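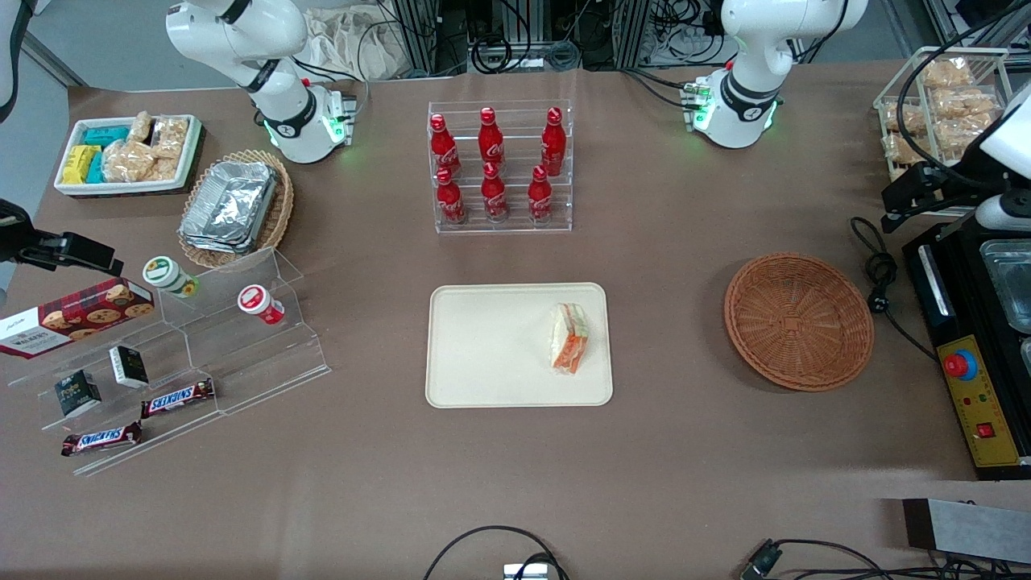 Snacks on display on a tabletop. Photo: Asotell

Komier adopts single labeling standard for snack sales in public buildings

September
By the Asotell News Desk

The District of Komier has adopted a single labeling standard for snacks sold in its public buildings, replacing the separate rules that libraries, clinics, recreation centers and district offices have followed until now. The standard takes effect at the start of the new year and applies to counters, kiosks and self-service points alike.

Under the new rules, every product offered for sale must carry a price, a list of major allergens and a best-by date that a customer can read before paying. Where the maker's own label is hidden by a shelf or a dispenser, the seller must post the same information next to the product. Handwritten signs remain acceptable if they are legible and dated.

The district currently licenses 223 points of sale. A review completed over the summer found that 162 of them already meet the standard in full. Most of the remaining sellers fell short on allergen information, and a smaller group displayed prices only at the register. The review did not identify individual sellers, and no penalties will be issued on the basis of its findings.

The Dirkonden Food Information Office, which carried out the review for the district, recommended the change after comparing the rules in use at different sites. The office reported that a seller working in both a clinic and a library could be asked to post two different notices for the same bag of nuts. It also noted that the older rules did not address snacks repacked in small portions, a practice that has grown more common at recreation centers. 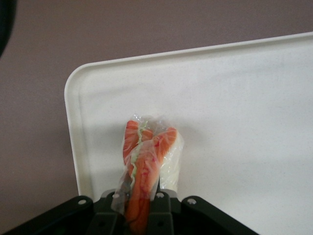
Repacked portions will now be covered in the same way as factory-sealed products. Sellers must mark each portion with the name of the product, the date on which it was packed and the name of the business responsible. Fresh fruit sold whole is exempt. Baked goods made on the premises are exempt from the date requirement if they are sold on the same day, but the allergen notice still applies.

Free items offered at public meetings, school visits and similar events are not subject to the standard. The district nevertheless advises organizers to keep original packaging on hand for the length of the event and to make it available to anyone who asks.

Sellers that need new shelf labels or sign holders may apply for a one-time grant of up to $300 per point of sale. Applications will be accepted through the district's licensing desk and must include a copy of the current license and a receipt or written estimate. Businesses holding more than one license should submit a separate form for each location. Grants will be paid in the order in which complete applications are received.

Inspections under the new standard will form part of the regular licensing visit. A seller that does not meet the requirements will receive a written notice and will have seven working days to make corrections. A second visit will then be scheduled at no charge. Repeated failure to comply may lead to suspension of the license for the location concerned, subject to the existing appeals process.

Nigatu, the district's neighbor to the east, is considering a similar measure and has asked to receive the Dirkonden office's report. No decision has been announced there. Sellers licensed in both districts should continue to follow Nigatu's present rules at their Nigatu locations until further notice.

An information session for license holders will be held on Saturday at 10 a.m. in the main hall of the Komier district offices. Registration is not required. Printed copies of the standard and of the grant application form will be available at the session and afterward at the licensing desk during regular hours.

Last updated: 4:15 p.m.

Contact the news desk | Copyright Asotell. All rights reserved. | Back to top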